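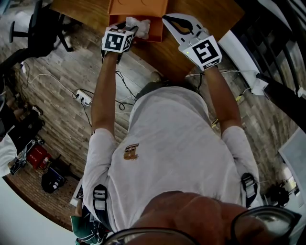
Clelora launches returnable gift box service for small shops and their customers

November 13, 2025

Clelora, the family-run packaging workshop, is delighted to announce the launch of Wamby, a box-and-return service for independent shops that send out presents, samples and other small treasures by post. The service opens to its first shops today and will be offered to any small retailer who would like to join from February.

The idea behind Wamby is a simple one, and it will be familiar to anybody who has ever kept a good box on top of the wardrobe because it seemed a shame to throw it out. A shop packs its order in a sturdy cardboard box with folding flaps and a soft white wrap inside. The customer opens it at home, lifts out whatever they have bought (or been given, if they are lucky), tucks the wrap back in, folds the flaps down and drops the box off at any shop taking part. It is then checked over, tidied up and sent round again.

Tsutomu Hayashi, who founded Clelora and still spends most of his mornings at the packing table, said: "I have been packing things for other people for a very long time, and I have always thought that opening a parcel ought to be a pleasure. You fold back the flaps, you find something soft inside, and for a moment you don't know what you've got. We wanted to keep that moment and stop the box going straight out with the recycling. My wife would tell you that I have talked of little else for 2 years, and I'm afraid she would be right!"

Wamby boxes come in orange, a colour chosen after a good deal of friendly argument in the workshop. Several paler shades were tried first, and very handsome they looked too, but they had a habit of vanishing among the ordinary post in a busy hallway. Orange won the day, and the team has grown fond of it. The wrap is deliberately left plain and white, so that shops can add their own ribbon, card or sprig of something nice without worrying whether it will match.

A good deal of care has gone into the packing itself. Clelora's packers found that a wrap folded into a perfect square looks lovely in the box but does very little for a teacup once the parcel has been tipped on its end. A loosely crumpled one fills the corners far better, and it can be put back by the customer without any instructions at all. Each shop that joins will be given a short printed guide to this and other bits of table craft, covering how to settle an awkward shape, where to put the card so that it is found first, and how to close the flaps so they stay closed without yards of tape.

The service was tried out over the summer with Onishi, a tableware shop that had been a Clelora customer for years, and 400 boxes went out during that time. Roughly 200 of them had come back by the end of the trial, many with thank-you notes inside, and one with a rather good biscuit recipe that has since been pinned up by the kettle. Clelora hopes that the share coming back will grow as more shops offer a place to leave them.

"People were kinder to the boxes than we dared hope," said Mr Hayashi. "Some had plainly been used to keep buttons or letters in for a few weeks before they came home to us, and I don't mind that a bit. A box likes to be useful. If somebody wants to hang on to theirs — and I quite understand the temptation — they can simply let the shop know and we'll send another."

For the launch, Clelora has made 800 boxes in the first size, suited to cups, candles, soaps, small books and folded scarves. A flatter box for prints and stationery is being worked on, and the team would be very glad to hear from shops about which other shapes they would find handy.

Shops joining Wamby receive a starter bundle of boxes and wraps, the printed packing guide and a small sign for the counter. Customers pay nothing extra to return a box, and there is no form to fill in. Independent retailers who would like to see the boxes for themselves are warmly invited to get in touch with the workshop and arrange a visit.

About Clelora

Clelora designs and packs boxes for independent shops and makers. Its workshop handles everything from single presents to seasonal orders, and also supplies Sirex, its own range of plain storage boxes for the home.

Press enquiries, samples and visits: please contact Tsutomu Hayashi at Clelora.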